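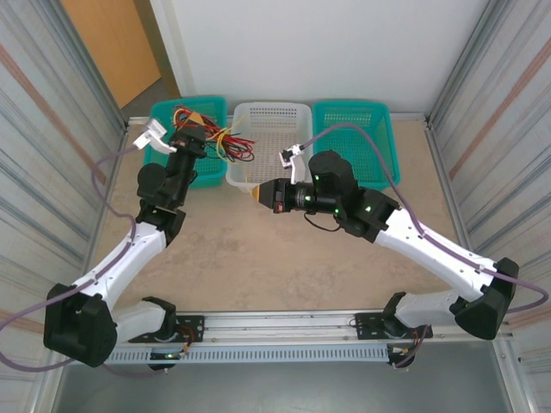 The Landora Code is a set of good-practice rules for bench-mounted robot arms that work in pairs. It covers arms that share one tabletop and handle small, light goods such as wires, clips and bagged parts. The code is voluntary and has no legal force. The current edition is dated Sep 20, 2024.

Background

The code grew out of house rules kept by Skurkamo, a firm that sorts reclaimed electrical parts at its Jimgate site. Those rules were written for single arms and said little about what should happen when two arms could reach the same spot. A second workshop, at Yule, adopted them and added sections on cables and containers. The two texts were merged under the Landora name.

Scope

The code applies to arms fixed to a table or frame. It does not cover mobile robots, or arms that lift people or heavy loads. Hand tools used at the same bench fall outside it, as do conveyor belts.

Main provisions

The code has 8 sections. The longest deals with shared space. Each arm must have a home area, and the part of the table both can reach must be shown on a plan kept at the bench. Only one gripper may enter a container at a time unless the task has been checked at low speed first.

Cables running along an arm must have enough slack for its full range of movement, but must not hang where a gripper could catch them. Loops at the elbow and wrist are to be looked at before each shift. Wiring for the bases should run in a duct or be clipped down.

Containers must be placed in the same order each time. Baskets with open or slotted sides are allowed, although the code warns that thin wire can pass through the slots and snag. Tangled wire is treated as a separate class of goods. It must be lifted slowly, and the arm must stop if the bundle begins to drag a container with it. Strands lying over the rim of a neighbouring basket count as being in both.

Cameras fitted near the gripper must be checked for firm mounting after any knock.

Records

Workshops following the code keep a log of stops, snags and dropped items. Jimgate recorded 3,288 lifts of loose wire in its first trial, and Yule recorded 1,774. Logs are kept for 400 days. Entries must give the task, the arm involved and the action taken.

Revision

Proposed changes are collected through the year and reviewed each November. A section on soft fingertips is in draft.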